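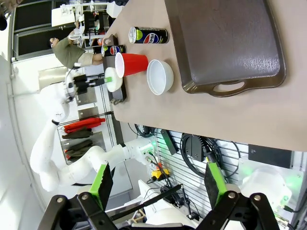
片づけの時間が、いちばん楽しい!　みんなの食卓だより

2018年7月18日

暑くなってきましたね。共同キッチン「Zotside」の食卓だより、今回は料理の話をお休みして、食べ終わったあとの話をたっぷり書きます。横になった黒いペプシの缶、赤いカップ、空の白いお椀、それから大きなこげ茶色のトレー。食後のテーブルって、どうしてこんなに好きなんでしょう。私はお皿が並ぶ前のテーブルより、断然こちら派です。

先月のお便りで「下げ膳のコツを教えてください」と書いたところ、思っていた以上にお返事をいただきました。ありがとうございます!　全部は載せきれないので、読んですぐ真似したくなったものを中心にご紹介します。

トレーは先に置く

いちばん多かったのがこれでした。食べ終わってから棚へ取りに行くと、つい手で二つ三つ抱えて運んでしまうんですよね。食事の終わりごろに、テーブルの空いたところへトレーをどんと置いておく。それだけで、みんな自然に自分の器をのせはじめます。

大きいトレーなら縁が立ち上がったものがおすすめです。缶がころんと転がっても縁で止まってくれますし、持ち手の穴があいているタイプは指がしっかりかかるので、流しまでの数歩がとても楽になります。濃い色のトレーは水滴の跡が目立つので、洗ったら立てかけておくだけにせず、乾いたふきんでひと拭きしてください。つやが戻ると、ちょっとうれしくなりますよ。

のせる順番は、重いものを真ん中、軽いものを端に。お椀は同じ大きさどうしで重ねますが、油ものを入れた器だけは重ねません。底の裏まで油がついて、洗う面が倍になってしまうからです。私はこれを何度もやりました……。

缶とカップの行き先

缶は中をさっとすすいで、飲み口を下にしてかごへ。夏場は甘い飲み物の缶をひと晩置くだけでアリが来ますので、ここだけは当日のうちにお願いします。背の高い缶と短い缶が混ざるとかごの中で崩れやすいので、高いほうを奥に入れると収まりがいいです。つぶすのは回収の前日、当番がまとめてやります。踏む音が好きな方、当番表にまだ空きがあります!

カップは、使い捨てに見えても洗ってもう一度使っているものがあります。迷ったら捨てずに流しの左側へ置いてください。口の縁に飲み物の跡が残りやすいので、スポンジを縁にはさんで、カップのほうをくるっと回すときれいに落ちます。

柄つきブラシ、使ってみませんか

今回ぜひお伝えしたかったのが、柄のついた丸いブラシのことです。スポンジだと手が奥まで入らない深めのカップや水筒も、柄があれば底まで届きます。指先が荒れやすい季節にも助かりますし、なにより洗っていて気持ちがいい。底に当てて、押しつけずに軽く回す。ごしごしやらなくて大丈夫です。

柄の色は明るいものを選ぶと、泡だらけの流しの中でも見失いません。使ったあとはよく振って水を切り、毛先を上にして立てておきましょう。毛が外へ開いてきたら食器用は引退。そのあとは排水口まわりで、もうひと働きしてもらいます。食器用と掃除用が混ざらないよう、引退したものには柄に輪ゴムを巻いておいてくださいね。

読者のお便りから

メブラト・セヨウムさんからは、こんなお便りをいただきました。

「家では食後にコーヒーをゆっくり飲むので、片づけを始めるのがいつも遅くなります。それで、飲んでいる間だけ器に水を張っておくことにしました。ご飯粒がするっと取れるので、急いで洗っていたころより早く終わります。テーブルはぬるま湯でしぼった布で奥から手前に拭いて、最後に縁をぐるりと一周。縁は意外とべたついているので、やってみてください。」

縁の一周、さっそくやってみました。布の色が変わってびっくり!　腕が当たるところなので、考えてみれば当然なのですが、私は天板の真ん中ばかり拭いていました。ベージュ系の天板は汚れが見えにくいぶん、手でさわって確かめるのがいいみたいです。

七月の小さなお知らせ

ふきんの共同購入を受け付けています。一枚140円、厚手の無地です。50枚そろったところで注文しますので、希望の方は食器棚の横の紙にお名前と枚数を書いてください。四月に買った分はずいぶんくたびれてきたので、床拭きに回します。

洗剤とスポンジの補充には、先月1,340円かかりました。領収書はいつもの青いファイルにあります。

それから、持ち主のわからないふた付き容器が引き出しにたまっています。ふただけのものもあります。心あたりのある方は月末までにお持ち帰りください。残ったものは乾物の小分けに使わせていただきます。

次号は麦茶の回です。やかんで煮出す派、水出し派、それぞれの作り方と冷まし方を募集します。煮出す時間は分単位で書いてもらえるとうれしいです。お便りは入口のポストへどうぞ。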